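4.3 Does the planner use the wrist view?

Sqalli reports that its grasp planner reasons over the overhead wrist image, and the released code does pass that image to the network. Whether the output depends on it is a separate matter. We reran the authors' checkpoint on 2,000 simulated tabletop layouts, each with a mug and a few distractors, and then repeated the run with the image from a different layout swapped in while the object poses were left alone. The planner chose the same grasp in 1,398 layouts.

We find this hard to square with the claim of visual grounding. A planner that looked at the mug should change its mind when the handle points elsewhere – ours mostly did not. Quách and Cao (personal communication) suggest that the pose input leaks the handle angle, so the image has little left to add. That may be so, but it makes the image encoder an expensive ornament.

The low-polygon mug model raises a second doubt. Its wall is made of flat facets, and a network could learn to align the fingers with a facet edge, a cue that a real round mug would not offer. Figure 4 gives a wrist view of the kind used in both runs. We did not test a smooth mesh with the full set, only with 40 layouts, and would not build an argument on so few.

Figure 4. Simulated view from above, with mug, plate and two blocks. 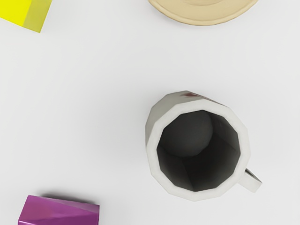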